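How to sort and store dry food boxes in a small kitchen

Posted 17/12/2021, in Kitchen and pantry

In our flat there is one tall cupboard for all the dry food. For a long time I put the boxes in it as they came from the shop, and every October, when the weather turned and I cooked more at home, I found again three opened packs of the same crackers, all soft. I have now a method which I have used for more than a year. It takes one afternoon the first time, and after that a few minutes when you come home with the shopping.

What you need

A table or a free piece of worktop. A damp cloth and a dry cloth. Clips for closing bags (wooden clothes pegs are also good). A thick pen and paper tape. Two or three open trays which fit the depth of your shelf. Mine are the low ones from Loswood, and I bought 6 of them, but for one shelf you need only two.

You don't need to buy glass jars. I tried jars before and I will say more about this at the end.

Step 1. Take everything out

Empty the whole cupboard, also the top shelf. If you leave one shelf "because it is in order", you will later find there something that belongs in another place. Put the boxes on the table with the printed front up, so you can read them without lifting each one.

Wipe the shelves with the damp cloth and then with the dry one. Let the door stand open while you do the next steps. Cardboard takes in water very easily, and a box standing on a damp shelf will have a soft bottom after some days.

Step 2. Check the dates and the inner bags

Open every box that was opened before. There are three things to look at:

The date. Usually it is on the top flap or on one short side. Write it with the thick pen on the end of the box, large, only month and year.

The inner bag. If it has a tear, the food must go in another bag or be eaten this week.

The corners of the box. Look for crumbs or fine dust. If you see small insects or threads like a web, the box goes out of the house the same day, and you should check also the boxes that stood next to it.

I had one packet of Vuta rye biscuits which was two years over the date, and it stood right in front of my eyes all this time.

Step 3. Make groups by how you use the food

Many guides say to sort by kind: all flour together, all rice together. For me it works better to sort by the moment of the day. My groups are breakfast, cooking, baking, and snacks. Crackers go to snacks, even if somebody eats them with soup. Decide once for each food and then don't change it, or the others in the house can't follow.

Keep the groups separate on the table. If one group is much bigger than the others, it gets the widest shelf.

Step 4. Choose which way each box will lie or stand

This is the step where most of the space is won. A cracker box is often long and not very deep, and standing up it wastes the air above it. Measure the height between your shelves first. If a box can't stand, lay it on its side with the name to the front. The letters will then perhaps run sideways, but a strong colour helps you more than the letters do. A red box with big yellow letters you will find from the other side of the kitchen, whichever way it is turned.

Lay down only boxes where the inner bag is closed. With an open bag the crumbs go into the box, and from the box to the shelf.

When you have an opened and a new box of the same food, the opened one lies on top or in front. It sounds too simple to write, but it was my main mistake.
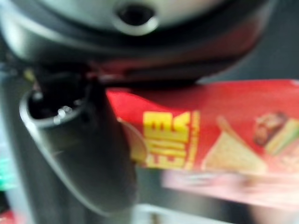 Step 5. Fill the trays

Put one group in each tray. Start at the back with the new boxes and finish with the opened ones at the front. Leave a gap as wide as your hand at one side. Without this gap you can't take out a box without pulling up its neighbour, and in a week the tray will look as before.

Thin bags, for example lentils or dried fruit, should stand between two boxes so they don't fall over. Fold the top of the bag two times and put the clip in the middle.

Heavy things go low. A full tray of flour and sugar on a high shelf is dangerous to pull out, and one day you will pull it out with one hand.

Step 6. Mark the trays

Write the name of the group on paper tape and stick it to the front edge of the tray, not on the shelf. If you later move the tray, the name moves with it. I write with big letters and in two languages, as we are a mixed house.

Step 7. When you come home with new food

Before the new boxes go in, take the tray out and put it on the table. Put the new ones at the back, look at the dates of the ones at the front, and push the tray in again. Don't put a box "only for tonight" on top of the others. If there is no room in the tray, it means you had enough already - write this on your shopping list for next time.

Some notes about jars and other containers

I used tall jars with the Feng lids for two years. For rice and oats they are fine. For crackers they were not good for me: the crackers are wider than the opening, or they break at the bottom, and the cooking instructions and the list of ingredients stay on the box that you have thrown away. If someone in your house has an allergy, keep the original box.

Plastic boxes with a clip lid close better than a clip on a bag. I have two from Utar for opened biscuits, and they are in use all the time. Wash them fully between two kinds of biscuits and leave them to dry open over night - the smell of cheese crackers stays for long and goes into everything sweet.

If your cupboard is next to the oven

Put there only salt, sugar and dry pasta. Nuts, and anything with fat in it, should be in the coolest place that you have, as they take a bad taste from the warmth. Crackers with cheese or with seeds count here as fatty food too. In my kitchen the coolest place is the lowest shelf by the outside wall, so the snacks live there, and the baking things had to go one shelf up.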